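Chapter 7
Learning from Demonstrations

Contents of this chapter
7.1 Why show instead of program
7.2 What a demonstration contains
7.3 Collecting demonstrations
7.4 Behavior cloning
7.5 Drift and how to limit it
7.6 Judging a learned policy
Exercises

In Chapter 6 we wrote down a task as a series of goals and let a planner find the motions between them. That works when the objects are rigid, their shapes are known, and the goals can be stated in numbers. A planner can be told to put a box at a given position and angle. It is much harder to tell it to pick up a dishcloth. A cloth has no single position. It may be spread out, folded over, or bunched up, and the best place to grip it changes each time. Writing rules for every case takes a long time, and the rules tend to fail on the first case that was left out.

This chapter takes a different route. A person operates the robot and does the task many times. The robot's sensors and commands are recorded. A learning program then looks for a rule that connects what the sensors reported to what the person did next. We call this rule a policy, as we did in Chapter 5. The recorded runs are called demonstrations, and the whole approach is called learning from demonstration, or imitation learning.

After reading this chapter you should be able to say what has to be recorded in a demonstration, train a simple policy by behavior cloning, explain why small errors grow during a run, and set up a fair test of the result. You will need the material on camera placement from Section 3.4 and a basic knowledge of regression. Readers who skipped Chapter 5 should at least go through its first two sections.

7.1 Why show instead of program

Consider what a person does when clearing a kitchen counter. They look at the cloth, reach for a fold that stands up, close their fingers, and lift. If the cloth slips, they reach again. Most people cannot say in advance which fold they will take, and they don't need to. The choice is made from what they see.

A demonstration records that choice without asking the person to explain it. This is the main strength of the method. Its main weakness comes from the same place. The recording says what the person did, and it doesn't say why. If the operator always reached from the left because the chair was on that side, the policy will learn to reach from the left. The learning program has no means of telling a useful habit from an accident. Section 7.3 deals with ways to vary the demonstrations so that accidents of this kind average out.

There is also the question of quantity. Students often expect that a few good runs will be enough. For a rigid part that always starts in the same place, that can be true. For cloth on a counter it is not. The running case in this chapter is the Kwofie set, which was collected with an arm at a kitchen counter under the direction of Philomena Addo. The plan called for 2,000 demonstrations. After runs with missing frames or stopped motors were removed, 1,634 remained. The removed runs are kept in a separate folder, and Exercise 7.9 asks you to decide whether some of them could have been used.

7.2 What a demonstration contains

A demonstration is a list of time steps. Each step holds an observation and an action. The observation is everything the policy will be allowed to see when it runs alone. The action is the command the operator gave at that moment.

In the Kwofie set, the observation at each step has three parts: the joint angles of the arm, the opening of the gripper, and the camera images. The action has two parts, the change in hand position and the change in gripper opening. All of these are stamped with the same clock. This last point deserves more care than it usually gets. If the images lag behind the joint angles, the policy learns to act on an old view of the counter, and it will close the gripper late. Two of the tools used in the exercises, Pavell for recording and Serkurix for playback, both report the lag at the start of a session. Write the number down before you begin.

Camera choice affects what can be learned. A fixed camera sees the whole work area, but the arm may hide the object at the moment of the grasp. A wrist camera moves with the hand and keeps the fingers in view. It gives a close look at the object during the last part of the reach. It also loses the object completely when the hand points elsewhere, and its background changes with every motion of the arm. A policy trained on the wrist view alone has no steady picture of where things are. A policy trained on the fixed view alone often reaches the right area and then misses by a small amount. Many groups record both, and that is what we do here.

Compare the two kinds of view in Figures 7.1 and 7.2 before going on. For each one, ask what a policy could work out from that image and nothing else. In which could it find the cloth? In which could it judge the space between the fingers?

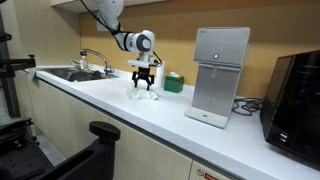
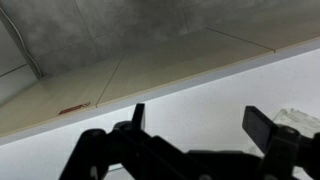

Figures 7.1 and 7.2. Two views from work at the kitchen counter. First, the arm with its gripper over a crumpled white cloth; second, the gripper fingers as seen by the wrist camera.

The two views also differ in how much of the image changes from one step to the next. In a fixed view, the wall, the sink, and the appliances stay put while the arm moves. In a wrist view, the fingers stay put and the rest moves past them. A network trained on both must learn to treat these two kinds of motion differently. Section 7.4 shows a simple way to do this, with a separate image encoder for each camera and a shared layer that joins their outputs.

Before you start on Section 7.3, load the short sample from the Dratport archive and step through one run by hand. Note the step at which the gripper first begins to close, and check whether the cloth is in view of both cameras at that step. You will use this number in Exercise 7.2.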